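Color on the Wall: How People Feel About Strongly Colored Rooms

Student project report, Design and Everyday Life, second-year elective
Submitted 24th August

Why I picked this subject

I grew up in a house where every wall was the same shade of off-white, and I mean every wall, including the inside of the pantry. When I moved to Nirovport for school, the first room I rented had a green wall so dark that I had to turn the lamp on at noon, and I loved it for a week, and then I was tired of it for a month, and then I loved it again. That back and forth stayed with me, and when we were asked to choose a subject for this project I knew before I got home that I wanted to find out whether other people go through the same thing.

My question, after my instructor kindly helped me cut it down from three pages, was this: do people who live with a strongly colored wall feel differently about it after a few months than they did at the start, and what do they say has changed?

I should say that I am not a psychologist, and there is a great deal of writing on color and mood that I have only dipped into. Some of it seemed very sure of itself (blue calms you, red makes you hungry, and so on) and some of it was much more careful. I decided early on that I would leave the big claims alone and simply ask people about their own rooms, which felt like something I could do well in one term.

How I went about it

I wrote a short questionnaire and put it up in two places: the notice board of the Colus housing building, where a lot of students and young families live, and the counter of a paint and hardware store in Urkard that was nice enough to keep a stack of paper copies by the register. I left them up from January until the end of spring. In all I got 234 answers back, which was far more than I had dared to hope for. Of those, 166 came from people who had at least one wall in a strong color, and these are the ones I used for the main part of the report.

I also did 6 longer interviews, each in the person's own home, and I have to thank everyone who let me in, made me tea and put up with me holding paint cards against their living room walls.

The questions asked people to name the color in their own words, and I'm so glad I did it that way. I had mustard, old mustard, hot dog mustard, brick, wine, "my aunt's lipstick," pond, deep pond and one answer that only said "regret." For counting purposes I sorted them into four families: yellows, reds, greens and blues. There were a few purples, and after much worrying I put them with the reds.

Yellow walls

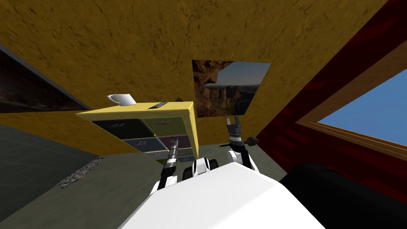
Figure 1. Mottled mustard-yellow wall with a canyon landscape hung on it, and a dark red wall section with a window.

Yellow was the family I learned the most from. People who chose a pale yellow had very little to say about it, but people who chose a deep one, the mustards and ochers, had stories. Several of them wrote that the color on the card and the color on the wall were two different creatures. One woman I interviewed had painted her kitchen on a cloudy weekend and came down on the first sunny morning to find it so bright that she laughed out loud. She kept it, and she told me it had become the room her whole family ends up in, homework and all.

The most common complaint about deep yellow was what it does in the evening. Under a warm bulb, people said, it goes brown or heavy, and a few had changed their bulbs two or three times before they were happy. The other thing that came up again and again was texture. A flat coat and a rougher, cloudy finish seem to age very differently in people's affections. Those with a mottled or plastered surface wrote that it hid scuffs, that it looked different through the day, and that they found it easier to live with. Those with a flat, shiny coat noticed every fingerprint. I hadn't asked about finish at all on the first version of the form, and I added it after the early answers made me see that I had to.

What gets hung on a strong color

This part was not in my plan, and it grew out of the interviews. Almost everyone, sooner or later, started talking about pictures. A white wall will take nearly anything, they said, but a strong wall argues. People described buying a print they adored, hanging it up, and watching it vanish or turn sickly next to the paint.

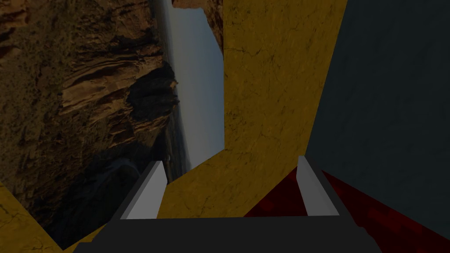

Figure 2. Mustard-yellow marbled surface and a rocky landscape.

Landscapes did well by most accounts, especially on the yellows. One man explained it to me with his hands: desert colors and earth colors are already cousins of the wall, so the eye walks easily from one to the other. Portraits were trickier, and black-and-white photographs divided people sharply. Some swore by them on red, and others said they looked like a dentist's office.

Size mattered too. The people who sounded most content tended to have one large thing on the colored wall. The ones with many small frames were more likely to tell me they were planning to repaint, though I would want to ask a good many more people before leaning on that.

Red walls and second thoughts

Reds were the most loved at the start and the most often painted over. I was told about a red hallway that everybody admired and a red bedroom that lasted through one heat wave. What seemed to save a red wall was having only one of them, with daylight near it. A window set into or beside the red came up in four of my interviews, and each person spoke about it in nearly the same way, that a bit of sky gave the eye somewhere to rest.
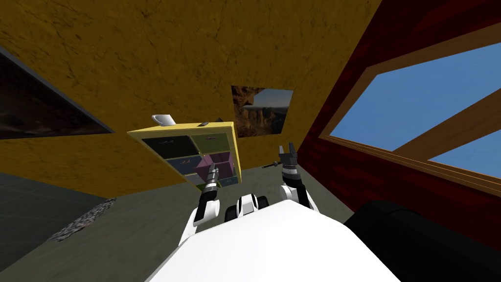

The pattern over time was gentler than I expected. I had pictured a steep drop, lots of excitement and then lots of boredom. What people described was closer to my own green room. They liked it, went off it, stopped seeing it, and then some visitor would walk in and say something kind and they would fall for it all over again. Quite a few wrote that they only really noticed the wall when they came back from a trip.

Renters told a different story from owners. If you know you'll have to paint it back to white, you seem to choose more boldly and mind less when it goes wrong. One renter at Colus had a landlord who allowed any color at all as long as the tin came from a line called Yao, and she had worked her way through most of the card.

What I would do differently

I would ask for the direction the room faces. I left it out to keep the form on one page, and then person after person wrote it in the margin anyway. I would also visit the same homes twice, some months apart, so that I wasn't relying on people's memory of how they felt when the paint was fresh. Memory is kind to some walls and very hard on others.

And I would bring better paint cards. Mine were small and had been in my backpack all winter, and the corner of the ocher one is now a color that I don't think any store could mix.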